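Search this site Search tips Go

2 July 2023
By the Mivero kitchen desk

House rules for a robot arm in the kitchen

Rewritten from the May sheet, which had got too long and had two rule sevens. Print it, stick it inside a cupboard door, cross out what doesn't apply. Written for a single arm with a two-finger gripper, fixed or on a rail, in an ordinary kitchen with ordinary people walking through it. If yours came with a manual and the manual says different, follow the manual.

Before anything moves

Find the stop button. Press it. Check the arm really stops. Every morning, not just the first one.

Stop button goes by the door, at hand height, not behind the arm. If you have to reach past the thing to stop it then it's in the wrong place. Ours was on the splashback for months. Daft.

A second stop if the kitchen has two doors.

No tea towels hung over the button. Nor aprons. Put a hook somewhere else and the towels will go to the hook.

Floor tape. One line, bright, showing how far the arm reaches with the fingers fully out and whatever it's holding at its longest. People measure with the gripper empty and then wonder. Measure with the big ladle in.

Sleeves up, lanyards off, long hair tied. Same as for a mixer.

Clear the worktop of anything you'd mind losing. Glass first.

Setting the speed

Two speeds only in a home kitchen. Slow for when anyone's in the room, normal for when the room's empty and the door shut. Don't add a third. We had a third called "medium" and it got used for everything.

We keep slow at 100 millimetres a second. Feels painfully slow. Leave it.

After any change to the layout, new bin, moved kettle, different chopping board, drop back to slow for the first 21 runs. Write them on the sheet as you go, tally marks will do. If you lose count start again.

Never change speed while it's carrying something hot.

Edges, ledges and gaps

Most of our trouble has been here. Fingers don't catch on flat things much. They catch on lips, rails, overhanging worktops, the ridge round a hob, drawer runners.

Try it in the simulator before you try it at home. Free, mostly, and you can't dent a simulated worktop. Build your own kitchen in it, even badly, and get the heights right if you get nothing else right. Then:

- run the approach with fingers open, then again with fingers shut
- look at it from low down as well as from above, the top view hides the underside of everything
- stop it at the closest point and look properly before letting it carry on
- check both fingers, people check the one they can see

Open fingers are wider than you think. Dark fingers against a dark rail are hard to judge by eye, so don't judge by eye, use the distance readout if you've got one.

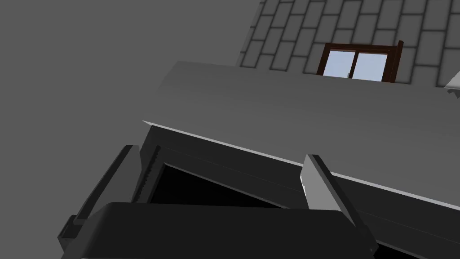

Alhassan wrote in after the May sheet to say that the clearance rule was too soft, and that a finger's width off a ledge is no clearance at all once the arm is carrying a full pan. Keep a whole hand's width from any overhang, Alhassan said, and if the job can't be done with a hand's width then it's a job for a person. Also that testing on screen is fine but the screen worktop never sags and never has a crumb tray left sticking out.

Fair. Rule changed. A hand's width from the underside of any worktop, both fingers, measured at the real worktop with a real hand. The simulator pass stays in, as the first check and not the only one.

While we're on it: if the simulator lets a finger go through a solid thing without complaint, your contact settings are off. Fix those before trusting any of the rest. And save the file under a new name, don't overwrite the one that worked.

Heat and water

Arm doesn't go over a lit ring. Full stop. It can put a pan on a cold ring and take one off a cold ring. Stirring over heat is a separate set of rules and most home arms aren't up to it.

Oven: person opens the door, person shuts the door. Arm may load a cold oven. We don't let it unload a hot one.

Steam gets into joints. Kettle at the far end of the worktop, spout pointing away.

Wipe fingers with a damp cloth, never a dripping one. Power off first. Off at the wall, not asleep. Sleeping arms wake up.

No sprays directly on the gripper. Spray on the cloth.

If your finger pads are rubber check them weekly for splits, a bit of onion in a split pad is grim by the weekend. Spares in the drawer, in pairs. Change both at once or the grip goes lopsided.

Knives, glass, raw meat

Knives: no. Not even the butter sort, becuase then someone hands it the other sort.

Glass: only if it's thick and only on slow. Force set low. Try it first with a plastic tumbler of the same size.

Raw meat: the arm can move a closed tub. It doesn't touch the meat or the packet the meat came in. If it does by accident, stop, power off, wash the pads like you'd wash a board, and write it down.

Eggs, everyone asks. Yes you can. Do it over a bowl.

Children, pets, visitors

Nobody under the worktop while it's on. This is where small children go.

Cats will sit on the arm when it's warm. Check before you switch on, every time, by looking.

Tell visitors where the line is when they come in. Thirty seconds. Point at the tape, point at the button, done. The electrician needs telling as well.

Party or a full house: off at the wall for the evening.

Never let someone hand it things directly. Put it down on the worktop, step back behind the tape, let the arm fetch it. Slower, yes.

The log

Cheap notebook on a string. Date, job, speed, anything odd. One line each. The Trikimdale shared kitchen kept theirs up and got to 1,183 runs, and going back through it showed them that nearly all the bumps were in the hour before supper, when people were rushing and stepping over the line. They now keep the arm off for that hour. We've copied that.

Things worth a line:

- any bump, even a soft one
- any drop
- any time somebody pressed stop, and why
- noises
- changes to the kitchen, including temporary ones like a cake stand

Don't write "fine" down the whole page. A blank line is better, at least it tells you the log wasn't filled in.

Every 200 runs, do the long check. Bolts on the base, cable all the way along, both stop buttons, pads, tape not peeling, gripper opens and shuts fully without load. Takes one cup of tea. If the base has moved even slightly don't just tighten it, find out what it knocked.

After a bump

Stop. Leave it where it is. Look before you touch.

Power off at the wall.

If something's trapped, don't pull. Release the fingers by hand with the manual release, which you have of course practised. (Practise it. Do it now, before reading on.)

Check what it hit as well as the arm. Worktop edges chip underneath where you won't see it, run a finger along when it's all off. Tiles too, tap them, a hollow one has come loose.

Back to slow, and the 21 runs again. Yes even for a small one.

Labels

Label the button STOP. Not the maker's name for it.

Label the plug so it doesn't get swapped for the toaster.

Label tubs the arm handles on the side facing it if it reads labels, on the lid if it doesn't and only you do. Matt labels, shiny ones glare.

Katthorpe sell a decent heavy tape in yellow that comes off tiles without leaving glue. Any wide tape will do really. Not masking, it lifts in steam.

Quick list for the cupboard door

Stop button tested
Towels off the button
Worktop clear, glass away
Cat
Kettle at far end
Rings off
Hand's width under every ledge, both fingers
Tape visible all the way along
Speed right for who's in the room
Log open, pen works

Odds and ends that didn't fit

Don't run updates on the day you have people round. Do the update, then slow, then the tally.

Bin lids: leave off or leave on, but always the same.

Drawers shut before it starts. Dishwasher door shut as well, we lost a good plate to that and very nearly the arm.

If two people share the kitchen agree who is in charge of it for that job and say it out loud. Only that person starts it. Anyone can stop it, no explaining needed, no sulking after.

Batteries in the remote stop, if yours is a remote. Change them with the smoke alarm ones.

Rule on carrying things over the sink still being argued about, will go in the next sheet. For now keep the arm off the sink side and do your own washing up.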